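Kaushik Small Things: notes and labels for a household sorting set

README, second version. Maintained by Kinga Bakos. Corrections to the label sheet by Brijesh Yadav.

What is in it

2,243 entries, each one a short written record of a small household object and the container it was found in or put back into. The homes are all in Ostville. Each entry has a line for the object, a line for the container, a line for the surface it was on, and a free note. There are pictures for some entries and none for others. If you need a picture for every row, use a different set.

The first version was put out under the name Undido and claimed to cover "everyday tidying". It didn't, and I would ask people to stop quoting that phrase. It covered bedrooms and one hallway. This version covers bedrooms, the same hallway and a few sitting rooms, and I still wouldn't call that everyday tidying.

Why it exists

Most lists of household objects assume that things live where they belong. Toy food is filed under toys, cotton swabs under bathroom, biscuit tins under kitchen. Anyone who has opened a biscuit tin in somebody else's house knows how far that gets you. We wanted a record of what is really kept with what, and we were doubtful from the start that it would come out neat. It hasn't.

Files

objects.csv — one row per object, with the plain name
containers.csv — one row per container, with what it was made for and what it holds now
surfaces.csv — bed, table, floor, shelf, or "bed or table" where we couldn't agree
notes.txt — free notes, unedited, some of them cross
pictures/ — see the section on pictures

The rows are joined by entry number. The numbers have gaps where we removed duplicates. The gaps don't mean anything and you can't get the missing rows by asking.

How the labels were made

One person wrote the label, a second person read it without seeing the first person's reasons. Where the two disagreed, the vaguer word won. This makes the set duller than it could be. I think it also makes it less wrong, though I have no figure to prove that and I distrust the ones I've seen elsewhere.

Brijesh went back over 1,000 of the entries and changed the container line in 70 of them. Most of the changes were the same mistake: writing down what the tin or box said on the outside and forgetting to look inside. A container label should now give both. "Biscuit tin" is what it was made for. What it holds goes in the second column, item by item, as far as the items can be told apart.

Toy food has its own rules, having caused most of the arguments.

If it is a toy peach, write toy peach. Don't write peach with a tick in the toy column. People filter on the name and forget the tick.

If you can't tell whether it is a toy strawberry or some other red fruit, write "toy fruit, red". The same goes for the pumpkins and melons, which at this size and in this sort of plastic are close to being the same object.

If it comes in two halves that stick together, say so and say whether they were together. One half is a separate entry only if it is found by itself.

Real food stays in. We had a long exchange about leaving it out, on the grounds that it gets eaten and the record goes stale. Everything in the set goes stale. Eggs on a bedroom floor are as much a part of the room as the shelves are.
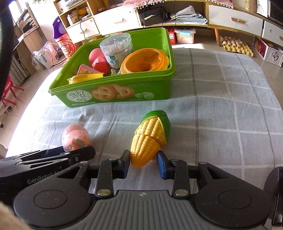
The rule I would defend hardest is the one on mixed tins. A tin with toy fruit and cotton swabs in it is labelled "mixed", and the label stays "mixed" even when most of the contents are toys. Version one rounded these up to "toy box", and the totals looked very tidy as a result. If you compare the two versions you will see toy boxes fall and mixed containers rise. Nothing in the homes changed. We just stopped flattering ourselves.

Printed text is copied as it stands, in whatever language it is in. A Chinese label is entered in Chinese. Please don't send us translations for the main file. There is a column for them at the end and it is mostly blank.

Pictures

I wouldn't lean on them for much. A container in a picture may hold things underneath that can't be seen, so the picture and the container row won't always match. Where they differ, the row says which one was checked by hand. If it doesn't say, assume neither was.

Known problems

The word "capsule" is used for 2 different things: small plastic toy capsules and medicine. We've fixed the ones we found.

Colours are unreliable between pink and red, and worse between grey and pale blue. Lamps and curtains are to blame for part of it. I suspect the labellers are to blame for the rest.

Cloths, covers and blankets are muddled. A plaid cloth on a bed might be a bedspread, a sheet or something thrown down for the afternoon, and "cloth" is the only word I trust.

Storage box, carton and case were used as if they meant the same thing until September. Later rows are better.

Nothing here tells you who put an object in a container, or when, or whether they meant to. We get asked for this regularly. A swab pot in a biscuit tin may be a system or it may be a Tuesday-night sort of accident — the entry is the same either way.

What not to use it for

Don't use it to say how people in general keep their homes. It is a small number of homes in one town, chosen by who said yes, and people who say yes have usually had a quick clear-up first.

Don't use it to score a room as tidy or untidy. Piltirell tried this with the first version and ended up with a hallway ranked above every bedroom, largely on the strength of having less in it.

Changes since version one

Sitting rooms added
"Toy box" split into "toys only" and "mixed"
Surface line allows "bed or table"
Translation column added
The phrase "complete coverage" removed from the description

Reporting errors

Send the entry number and the word you think is wrong. Send the word you'd put in its place too, or it goes to the bottom of the pile. Kinga reads the container reports and Brijesh reads everything to do with toy food, which he didn't ask for.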